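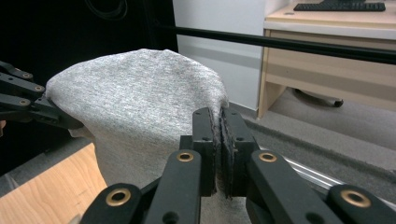

Gray fabric, likely knit, held at two points.

Boat shed notebook, April, 6:40 a.m.

River at 2,179 cfs on the Umali gauge, down from yesterday's evening reading. Water at the ramp is silty but carrying no wood.

Raft 3 (Rodine, 14 ft): left rear chamber lost pressure again overnight. Soaped the valve, no bubbles. Soaped the floor seam and found a slow leak beside the second D-ring, on the underside where the frame strap rubs. Sanded, cleaned with solvent, two coats of adhesive, patch rolled on from the center. Leave it at low pressure until tomorrow morning, then bring it up to full and check again after lunch. Do not rig it before then.

Raft 5: no leak. Thwart pins were stiff, greased. Foot pump hose has a split at the cuff – trimmed and reclamped, but it needs a new hose before the long trips.

Oars: all Virnik shafts checked for play at the blade. One blade loose, pulled and reseated. The spare with the chipped tip stays in the shed for now. It tracks fine, but the edge catches on the sleeve when stowed.

Frames: the bolt pattern on the newer frame does not match the old cooler hangers. Tried the Flarus straps as a substitute and they hold, with a little sag in the middle under a full cooler. Will try them crossed on the next overnight and write down how they look at camp.

Dry boxes: gasket on the kitchen box is flat along the hinge side. Poured a bucket over the closed lid, got a few spoonfuls inside. Usable for pots and stove, not for flour or coffee. Gasket stock is on order.

PFD count is 221, including kids' sizes. The ones with faded shoulder fabric are on the end rack and still need a float test. Tag each one as it comes out of the tank – last season's tags washed off, so use the paint marker.

Still open: trailer light on the right side, throw bag rope for Raft 5, repack the big first aid kit, check the groover seal.

Contact the boat shed | © Umali River Trips | Back to top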